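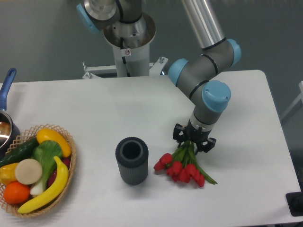 Robotic arm with light-blue joint caps at a white table.

Wodwood Short Film Release Program
Interim report to the Grerkasside Film Fund
22 January 2019
Prepared by Yaryna Hladun, release coordinator

1. Period covered

This report covers the second stage of the grant, from the close of the theatrical run to the delivery of disc masters for the feature "Sirko". The first stage was reported separately and its accounts have been accepted.

2. Theatrical run

"Sirko" played at 3 venues. Total paid admissions were 996. The final screening was followed by a talk with the director, Arsen Hrytsenko, which was recorded and will be used as a disc extra. Box office statements have been received from all venues and are attached as Annex A. One statement was reissued after the venue corrected the split between full-price and reduced tickets; the total did not change.

3. Disc master

The feature was encoded from the graded digital master. The first check disc showed a sync error in the second reel, traced to a frame rate mismatch in the audio export. The audio was exported again and the second check disc passed. English subtitles were retimed to match. Hard-of-hearing subtitles are complete except for the song lyrics, where we are waiting for written permission from the publisher. If permission does not arrive before replication, the lyrics will be marked as music only.

4. Extras

The disc will carry the recorded talk, the trailer and 2 deleted scenes. The deleted scenes exist only with production sound. They were leveled but not remixed, as the budget line for mixing was spent on the feature. A commentary track was planned in the application and has been dropped — the recording date clashed with Hrytsenko's work on his next film. The fund was notified of this change and approved it in writing.

5. Packaging and orders

Cover artwork has been approved. The booklet is with Fastier for layout, and the essay still needs a final proofread. Advance orders stand at 221. Orders placed at screenings were entered by hand and have been checked against the paper forms.

6. Budget

Spending is within the approved total. The underspend on the commentary has been moved to subtitling, as agreed. Replication and postage have not yet been invoiced — both are shown in Annex B as committed costs.

7. Next stage

Replication will be ordered once the booklet is signed off. Release is planned for April. The final report will include sales figures, press cuttings and the closing accounts.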